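Nillinari – Datenkarte und Liesmich

Stand: 18. August 2025
Gepflegt von: Žofie Zelenák (Aufnahme, Annotation) und Žofie Danko (Gedeckvorbereitung, Einspruch)
Bitte bei Rückfragen den Nachnamen angeben. Der Vorname hilft in diesem Haus nicht weiter.

Worum es geht

Nillinari enthält Aufnahmen von zwei Roboterarmen, die an einem Tisch mit Geschirr, Tüchern und Besteck hantieren. Entstanden sind sie bei Telberg in Koltitz. Telberg verleiht Geschirr für Feiern, nimmt es zurück, sortiert es und richtet auf Wunsch Gedecke vor. Letzteres machen im Frühdienst die Leute aus der Vorbereitung, und seit dem Frühjahr sitzt am Ende der Linie eine Station, an der dasselbe sehr viel langsamer geschieht.

Der Datensatz ist ursprünglich für den Hausgebrauch angelegt worden. Veröffentlicht wird er, weil die Kollegen vom Saalbetrieb Skála danach gefragt haben und es weniger Arbeit war, eine ordentliche Datenkarte zu schreiben, als jede Woche dieselbe Mail. So jedenfalls die Planung. Diese Datenkarte ist inzwischen länger als sämtliche Mails.

Umfang

Aufgenommene Episoden: 401
Freigegebene Episoden: 330
Davon mit menschlichem Eingriff: 98
Arme: 2
Kameras: eine feste am Tisch, dazu je eine am Handgelenk der Arme
Sprache der Anweisungen: Deutsch, stellenweise Küchendeutsch

Eine Episode beginnt mit der Freigabe durch die Bedienperson und endet, wenn diese auf Stopp drückt. Ob die Aufgabe dann gelöst ist, steht im Feld "ergebnis". Wer nur Erfolge haben will, filtert auf "fertig". Wer wissen will, wie ein Arbeitstag an der Station aussieht, filtert nicht.

Aufgaben

tuch_falten: Ein Tuch wird zu einem Rechteck gefaltet. Die Vorbereitung faltet Servietten nach Kundenwunsch in mehreren Formen. Im Datensatz gibt es das Rechteck.

besteck_auflegen: Ein Löffel oder anderes Besteckteil wird auf das gefaltete Tuch gelegt. "Auf" heißt, dass das Teil mit dem Kopf auf dem Stoff liegt. Die Vorbereitung verlangt zusätzlich parallel zur Kante, das haben wir als eigenes Feld "parallel" aufgenommen und auf Anraten von Danko nicht zur Bedingung gemacht.

teller_einstellen: Teller hochkant in ein Abtropfgestell stellen oder daraus nehmen.

raeumen: Alles, was auf dem Tisch nichts verloren hat, beiseite. Was dort nichts verloren hat, war zwischen den Bedienpersonen umstritten. Die Anweisung steht deshalb im Wortlaut in der jeweiligen Episode.

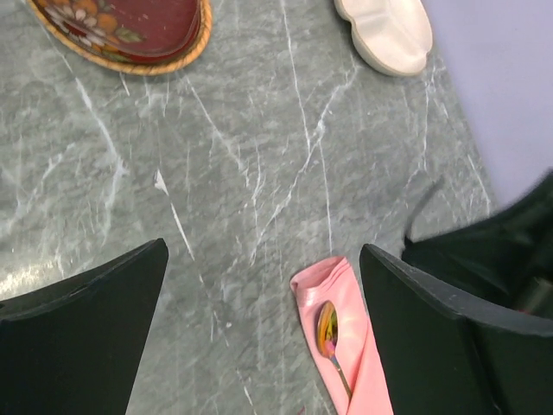
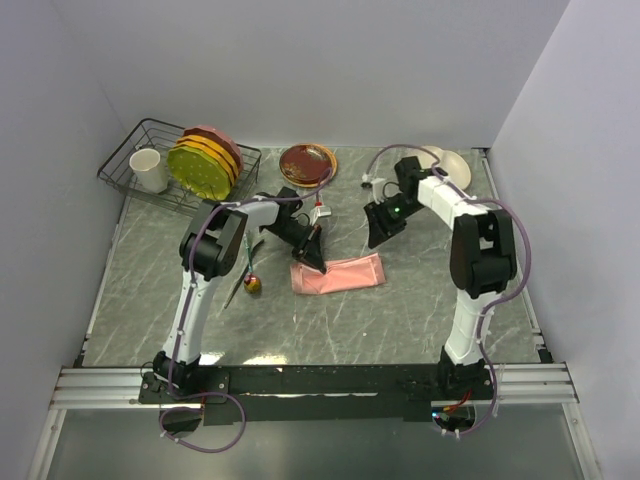 Station Koltitz, gefaltetes Tuch auf marmoriertem Grund; erstes Bild aus der Handgelenkkamera mit einem Löffel auf dem Stoff, zweites Bild aus der festen Kamera mit beiden Armen und dem Abtropfgestell links hinten.

Wie aufgenommen wurde

Bedient haben die Station Leute aus der Vorbereitung, in der regulären Schicht. Das war eine Bedingung von Danko und im Nachhinein die beste Entscheidung im Projekt, auch wenn sie den Zeitplan ruiniert hat. Wer seit Jahren Gedecke legt, greift einen Löffel ohne nachzudenken an der Stelle, an der man ihn nicht abwischen muss. Auf die Idee, das in eine Anweisung zu schreiben, wäre im Büro keiner gekommen. Im Feld "bemerkung" stehen solche Sachen zuhauf. Es ist Freitext und nicht bereinigt, mit Ausnahme zweier Äußerungen über den linken Greifer.

Zwischen den Episoden wird der Tisch von Hand neu bestückt. Die Teile stammen aus dem Bruch- und Restbestand, also aus einzeln übrig gebliebenen Stücken, die man keiner Hochzeit mehr zumuten kann. Daher die Farben. Ein zusammenpassendes Service kommt in Nillinari nicht vor, und wer ein Modell auf weißem Hotelporzellan einsetzen will, sollte mit eigenen Aufnahmen nachlegen. Skála hat genau solches Porzellan und ist im September damit dran.

Eingriffe

98 freigegebene Episoden enthalten einen Moment, in dem ein Mensch etwas zurechtrückt. Die Hand ist dort im Bild, die Stelle ist unter "eingriff_von" und "eingriff_bis" vermerkt. Wir haben lange überlegt, ob das hineingehört. In der ersten Fassung fehlten diese Episoden, und der Datensatz sah hervorragend aus. Dann hat Danko gefragt, wer in der schönen Version eigentlich die Arbeit macht.

Das Feld "eingriff_grund" kennt folgende Werte:
verrutscht
verklemmt
liegt_falsch
dauert_zu_lange
konnte_nicht_zusehen

Der letzte Wert wurde auf Wunsch der Bedienpersonen ergänzt und rege genutzt. Für das Training darf man ihn mit "liegt_falsch" zusammenlegen. Für die Arbeitsorganisation sollte man das bleiben lassen, dazu gleich.

Was sich für die Leute geändert hat

Ein Abschnitt, der in Datenkarten üblicherweise fehlt. Er ist hier auf Verlangen der Vorbereitung enthalten.

Vorher: Man legte Gedecke vor. Jetzt: Man legt Gedecke vor und sieht nebenbei zwei Armen dabei zu. Die Station braucht für ein Tuch mit Löffel so lange, dass die Frau daneben ihren Stapel weggearbeitet und einen Kaffee geholt hat. In der Einführungsveranstaltung war von Entlastung die Rede. Entlastet wurde bisher vor allem das Regal mit dem Restbestand.

Geändert hat sich trotzdem einiges. Die Schichten an der Station laufen im Sitzen, und für zwei Kolleginnen mit Schulterproblemen war das der erste Grund, dem Ding etwas abzugewinnen. Dafür ist man dort allein. An der Linie wird geredet, an der Station wird auf den Stoppknopf geachtet. Mehrere haben gesagt, dass sie nach einer solchen Schicht müder sind als nach einer normalen, vom Zuschauen. Wir hatten die Bedienzeit zunächst auf eine ganze Schicht angesetzt und haben sie auf eine halbe gekürzt. Die Episoden aus der Zeit davor sind mit "schicht_lang" markiert; wer die Häufigkeit von "konnte_nicht_zusehen" dagegenhält, kann sich den Rest denken.

Neu ist außerdem, dass Handgriffe jetzt Namen haben. Was früher "mach mal ordentlich" hieß, steht als Aufgabe mit Start und Ende in einer Tabelle. Das hat Vorteile beim Einarbeiten. Es macht auch nervös, denn was eine Start- und eine Endzeit hat, kann jemand mit der Stoppuhr lesen. Dazu gibt es eine schriftliche Abmachung mit der Betriebsleitung, deren Kern in die Nutzungsbedingungen übernommen wurde.

Personenbezug

Bedienpersonen erscheinen als Kürzel, die vor der Freigabe neu gewürfelt wurden. Gesichter sind in den freigegebenen Episoden nicht zu sehen, Hände schon. Ton wurde nicht aufgenommen. Im Raum läuft ein Radio, und über den Sender sollte es keine zweite Abstimmung geben.

Nutzungsbedingungen

Erlaubt: Training und Auswertung von Greif- und Ablagemodellen, Lehre, Weitergabe mit dieser Datenkarte.

Nicht erlaubt: Ableiten von Zeitvorgaben für Beschäftigte, Vergleiche einzelner Bedienpersonen, Verwendung der Zeitstempel in Personalgesprächen. Ausdrücklich auch nicht "nur zur Orientierung".

Bekannte Mängel

Die Zeitstempel der festen Kamera und der Handgelenkkameras laufen in frühen Episoden leicht auseinander. Das Skript abgleich.py richtet das, meistens.

Glänzende Löffel und die Tischfläche spiegeln je nach Licht. Wir haben die Deckenlampen ausprobiert, an, aus und halb, und sind bei dem geblieben, was die Leute zum Arbeiten brauchen.

Helle Adern der Tischplatte werden von unserem eigenen Detektor gelegentlich für Besteck gehalten. Wir führen das als Eigenschaft der Tischplatte.

Kabel verdecken in der festen Ansicht zeitweise Teile der Arme und des Tisches.

"parallel" ist von verschiedenen Personen vergeben worden. Danko vergibt es selten.

Episoden, die nicht freigegeben wurden, fehlen wegen Kameraausfall, unvollständiger Aufzeichnung oder weil die Bedienperson darum gebeten hat. Gründe mussten dafür nicht angegeben werden.

Verzeichnisse

episoden/ – eine Mappe je Episode, Video und Gelenkwerte
tabellen/ – episoden.csv, eingriffe.csv, bemerkungen.csv
skripte/ – abgleich.py, filter.py
abmachung/ – Text der Vereinbarung zur Bedienzeit, als PDF

Schnelleinstieg

Archiv entpacken, filter.py mit der gewünschten Aufgabe aufrufen, die Ausgabe ansehen. Vor dem ersten Training bitte bemerkungen.csv lesen. Das dauert eine Kaffeepause und erspart die Frage, warum der Löffel in so vielen Episoden zweimal angefasst wird.

Offen

Zweite Aufnahmerunde bei Skála, mit deren Porzellan und deren Leuten. Zelenák fährt hin, Danko will vorher die Pausenregelung sehen.

Das Feld "parallel" braucht eine Messvorschrift.

Der Stoppknopf sitzt rechts. Zwei Bedienpersonen sind Linkshänderinnen. Ist bestellt.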